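Bamville Small Cabinet: Questions and Answers

Updated Dec 2, 2021

What is the Bamville?
The Bamville is a small cube cabinet with one hinged door. It is made by Vavonico and is meant to stand on a table, a counter or a low shelf. People buy it for a bedside, a hallway or a home office where a full-size cabinet would take up too much floor.

Which finishes can I order?
Walnut brown, Rallis gray and plain white. The walnut brown has a vertical grain on the door, with lighter and darker streaks. The pattern differs a little from one cabinet to the next, and we can't match a new door to an old one by photo. If you want two cabinets to stand side by side, order them together and put a note in the comments box at checkout.

What color is the handle?
The walnut brown cabinet comes with a long white handle, mounted upright near the left side of the door. The gray and white cabinets come with a black one. You can swap them. Spare handles are in the Parts section under Tustach, which is the name of the whole handle series.

Does it need to be put together?
The box arrives in one piece. The door is already hung. You only have to attach the handle, using the two screws in the small bag taped inside the cabinet. A regular Phillips screwdriver is enough. Do not use a power drill, as the screws are short and strip easily.

What should I put under the cabinet while I work on it?
Use something soft. A folded blanket, a quilted cushion or a thick towel will all do. This keeps the bottom edges from getting scuffed and protects the tabletop as well. Make sure the cabinet sits level before you open the door, and keep one hand on the top if the padding is thick.
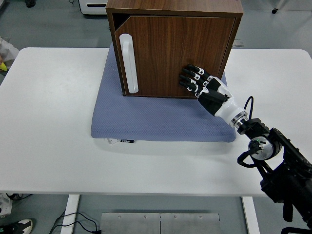 Take the padding away when you are finished. The cabinet is not meant to be used on a soft surface for good, and with things stored inside it could tip when the door is pulled open.

There is a gap along the side of the door. Is that normal?
A narrow gap between the door and the side panel is normal and lets the door swing freely. It should be even from top to bottom. If it is wider at one end, open the door and turn the adjusting screw on the upper hinge a quarter turn at a time, closing the door to check after each turn.

The door won't stay closed. What can I do?
Press the door flat with your open hand and let go. If it springs back, the catch inside is probably set too far forward. Loosen its screw, slide the catch back slightly and tighten it again. Cabinets shipped before November may have the older catch, which does not slide. Write to us and we will send the new one free of charge.

How do I clean it?
Wipe it with a soft cloth, slightly damp, and dry it right away. Go up and down with the grain on the walnut brown door. Avoid glass cleaner, scouring pads and anything with bleach. The handle can be washed with dish soap if you take it off first. Crumbs and dust collect in the recess behind the grip, and a cotton swab gets them out.

Can I stack two cabinets?
Yes, two but no more. Use the stacking pins, sold separately, and put the heavier items in the lower one.

Can I hang it on the wall?
No. The back panel will not hold the weight.

How long is the guarantee?
5 years on the hinges and the box, from the date on your receipt. The guarantee does not cover scratches or water damage.

Can I return it?
You have 20 days. Please keep the carton and the corner pieces until you are sure you want the cabinet, as we can't accept one sent back without them. Handles that have been mounted can't be returned separately.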